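The Clondeo large open-top bin: a very happy eleven months

13/12/2025
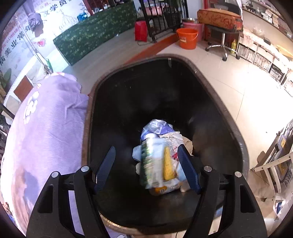
Does it need a lid, though? My sister's verdict, delivered before she had even put her bag down, was that an open bin in a room people use every day is asking for trouble, and that I would be back to my old pedal bin by the end of January. Well, I wasn't! I have had this one since the start of the year and I like it more now than I did when I bought it.

A bit of background. I had the Ameck pedal bin before, the tall narrow one, and it drove me round the bend. The pedal stuck, the hinge went, and anything bigger than a teabag had to be folded up and posted through the gap. Most of what we throw out is packaging (cartons, carrier bags, the crinkly wrappers that spring open again the second you let go of them) and a narrow bin is hopeless for that. You end up with a little tower of boxes standing next to it, waiting for someone to squash them.

The Clondeo is just a big black bin. Wide mouth, rounded at the corners, sides that taper in as they go down. You can drop a whole carton in from standing height without aiming, and I can't tell you how pleased that makes me. Scrunched paper goes in, the bag from the shop goes in after it, and there's still plenty of room. I empty mine half as often as I did the Ameck.

The taper is the clever bit. It means the rubbish settles in a heap at the bottom and doesn't get wedged halfway, and when you do want to tip it out, everything slides. If you have ever had to hang upside down inside a bin pulling at a stuck cardboard box, you'll know why I'm going on about it. Rinsing is easy as well, with no fiddly ridges for things to hide in. I do it with a bucket of soapy water and a long brush, then leave it upside down outside if the weather's decent.

Liners. This was my one real worry, as the listing at Mamdale said 60 litre bags would fit and they don't, quite. They go over the rim if you stretch them, then ping off as soon as you drop in anything heavy. I now buy the 100 litre ones from Verhoeven, which fold over generously and stay put. A roll of 10 lasts me ages. For dry packaging I often don't bother with a liner at all and just tip the lot straight into the recycling, which saves a fair few bags over a year.

Now the grumbles, and there are a couple. The rim is where all the wear shows. Mine has been knocked, leaned on and dragged past doorways, and it looks every bit of it, while the body is still fine. I don't mind, it's a bin, but if you want something smart for a tidy kitchen you should look elsewhere. It's also a big lump of a thing. Measure your gap first, and then allow a bit extra for getting hold of it on both sides.

And my sister's point about the lid? She's half right. I wouldn't put fish skins or chicken bones in it and leave them overnight. We keep a small caddy with a lid for food scraps, and this one takes everything else, so there has never been a smell to speak of. What you gain is being able to use it with both arms full, and I use it like that all day long. She has since asked me where I got it, by the way!

Would I buy it again? Yes, straight away. I might even get a second for the shed, where it would be brilliant for garden twine, seed packets and broken pots.

Score: 88 out of 100. I took most of the missing points off for the liner business, and the rest for the rim.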